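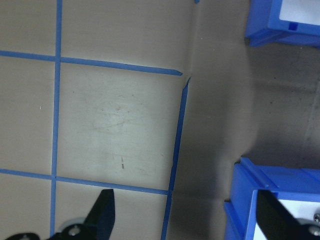 Wrist camera view of the taped start cell, with the two blue bins at the right side.

How to make a start-position grid for testing a pick-and-place policy

When we test a learned policy on a real arm, the result depends a lot on where the object is placed before each trial. In our first tests at Zesik we placed the object by hand "somewhere in the middle". Two people tested the same checkpoint and got success rates that we could not compare. After that we started to use painter's tape on the table. The method is cheap and simple, and it has some details which are easy to do wrong. I write them down in the order we do them now.

What you need

- a roll of painter's tape, in a color that is different from the table
- a ruler and a soft pencil
- an arm with a camera at the wrist
- the bins or other targets of your task
- a text file or spreadsheet for the trial list

Step 1. Put the bins first

Place the bins before you place any tape. The bins decide how much free surface stays for the start cells, and if you move them later you must repeat the reach check. Leave a free area between the cells and the bins, so that the fingers can come down on the object without touching a bin wall.

Step 2. Move the arm to the home pose

Send the arm to the pose from which every trial will begin, and open the live view of the wrist camera. Keep this view open during the whole taping. The cell should be fully inside the view and not hidden by the fingers. It is no problem if the fingertips are visible at the bottom. The policy sees them in the training data also.

Step 3. Tape the main cell

Tape the four sides of one cell. The cell does not need to be a perfect square. In the picture above one side is clearly diagonal, and the upper strip stops before it reaches the diagonal one, so there is a small gap at that corner. For our protocol this is fine, because the tape tells the operator where the object may be placed, and the exact positions come from the list in Step 5.

Let the strips continue past the corners where you have space. In this way you get partial cells next to the main one, and you can use them later for positions outside the training area.

Press the ends of the tape down well. A lifted end can catch on a finger during a low grasp.

Step 4. Decide if the tape stays in the training data

This is the step that we missed in our first study. If you collect demonstrations on a clean table and then test on a taped table, you have changed the background. Our policy, which we call Vuleck, was trained without tape, and on the taped table it made a short stop above the strips before it continued to the object. We collected the demonstrations again with the tape in place and the stop disappeared.

So choose one of these and write it in your report:

- tape present in training and in testing
- tape absent in both, with small pencil marks for the corners

We use the first one. A mix of the two is possible, but then you need to record for every episode which table it was.

Step 5. Write the list of positions before the trials

Make a list of 20 start positions inside the main cell, each with an offset from one corner and a rotation of the object. Generate them with a fixed random seed. Ours is 601, and it has no special meaning. Every checkpoint gets the same list in the same order.

The operator should not skip a position which looks difficult. If an object falls over during placing, place it again and do not start the trial.

Step 6. Check the light

Look at the camera view one more time. In our setup the cell is very bright and the area toward the bins is in shadow. A strong difference like this can make the exposure jump when the arm travels from one side to the other. Fix the exposure of the camera by hand, and use the same value that you had for the demonstrations.

Step 7. Run and record

Give each trial a limit of 30 seconds. For each one we write the position number, the bin that was requested, the bin that was reached, and one word for the type of failure (grasp, transport, release, wrong bin). After every 2 checkpoints we compare the live view with a saved reference view, and correct the bins if they moved.

Common mistakes

Replacing worn tape in the middle of a comparison. Finish the comparison first - small changes of the grid are hard to notice later.

Reporting only the average. Give the result per position too. In our tests most grasp failures were at the positions nearest to the diagonal side, and the average did not show this.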